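Como escrever à Câmara sobre uma indenização paga com dinheiro público

Quando a gente lê no jornal que a prefeitura fechou um acordo e vai pagar uma bolada a alguém, a primeira vontade é reclamar no grupo da família (eu mesma já fiz isso, e foi um domingo perdido!). Mas dá para fazer melhor, e sem ser advogado. Vou contar como costumo fazer aqui em Breltdale, com calma, porque da primeira vez me enrolei bastante.

Comece pelo texto do acordo. Muitas vezes a notícia traz só o valor, e o valor sozinho diz pouco. Procure no diário oficial o número do processo, a secretaria responsável e a data da assinatura. No caso Randarus, por exemplo, todo mundo falava da quantia e quase ninguém tinha reparado que havia também um pedido formal de desculpas, com cláusula própria.

Depois, faça o pedido de informação. Escreva uma pergunta por parágrafo: quem autorizou, de qual rubrica sai o dinheiro, se houve parecer jurídico e se ele é público. Guarde o protocolo! Eu anoto o meu num caderno, à moda antiga, e também mando uma cópia para o meu próprio e-mail.

Com a resposta na mão, passe à carta. Tente ficar em até 8 parágrafos curtos. Diga logo no primeiro se você é contra ou a favor do pagamento e por quê, cite o documento que leu e termine com um pedido concreto: uma audiência, a publicação do parecer, um voto. Adjetivo forte cansa quem lê, e olha que eu adoro um adjetivo.

Se quiser juntar assinaturas, aqui o regimento pede 1.000 para a petição ser lida em plenário. Nós chegamos a 3.099, com muita conversa na feira e na porta da escola. Peça nome legível e bairro, e confira as folhas antes de entregar, que sempre aparece uma linha pela metade.

Por fim, mande a carta ao gabinete do seu vereador e também à comissão de finanças. Passados nove dias sem resposta, ligue, dê o número do protocolo e pergunte com educação em que pé está.

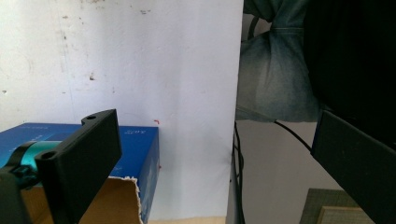 Najjar comentou: Segui o roteiro e só travei no pedido de informação, porque me devolveram dizendo que o parecer era sigiloso. Cabe recurso nesse caso, ou é melhor já escrever direto para a comissão?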